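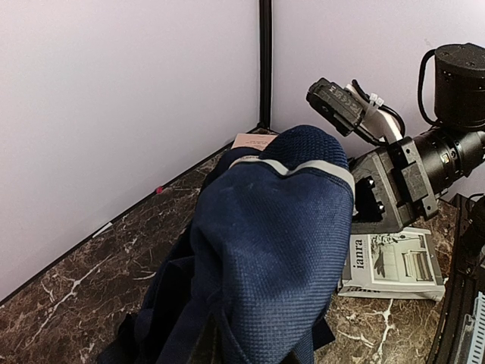
Packing one backpack for a week away, who's in?

kandel_fan
Joined in March, first real thread! I'm trying to do 7 days out of my plain navy backpack, no suitcase, no second bag. I laid it out flat tonight to plan which pocket gets what and I'm way more excited than a grown woman should be. Socks in the bottom, shirts rolled on top, chargers up front. What am I missing?

Ntombi Du Plessis
Love this! Roll everything except the jeans, those go flat against your back. And open every zipper all the way before you start, you'll find a pocket you forgot (I found 2 on mine, one had a granola bar in it).

gert_s
Going to disagree on rolling. I did the Gresgate trail with everything folded and got more in. Rolled shirts leave gaps. Can we see the zipper side?

kandel_fan
Sure! Pulls are up at the top. 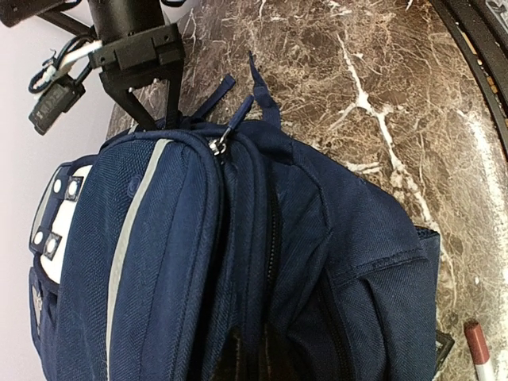 Navy bag on its back, gray piping along the front pocket.

gert_s
Oh nice, that piping is great for walking at dusk. Mesh on the side too. I'd put the water bottle there and nothing else. Folded shirts in the main part, trust me.

Ntombi Du Plessis
Gert, you fold because you own four identical shirts. Rolling wins if you've got anything bulky.

pliruder128
I weighed mine both ways and it makes no difference, obviously, same clothes. What does help is a little tote for dirty laundry. Goes in empty, weighs nothing.

kandel_fan
Yes!! I have a flowery one with dark handles that I take everywhere, so that's going in. 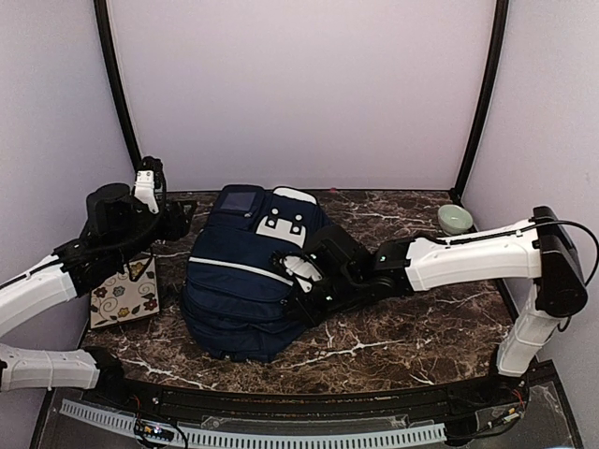 It can double as a grocery bag on the first day, too. My sister in Dlamini does hers that way and she's been at it for years. I'm leaning toward rolling the shirts and folding the sweater, so you both get something.

gert_s
A compromise, I'll allow it. Leave the sweater till last, though.

pliruder128
Wear the sweater. Nearly 500 posts on this board and I've typed that in half of them.

kandel_fan
In July??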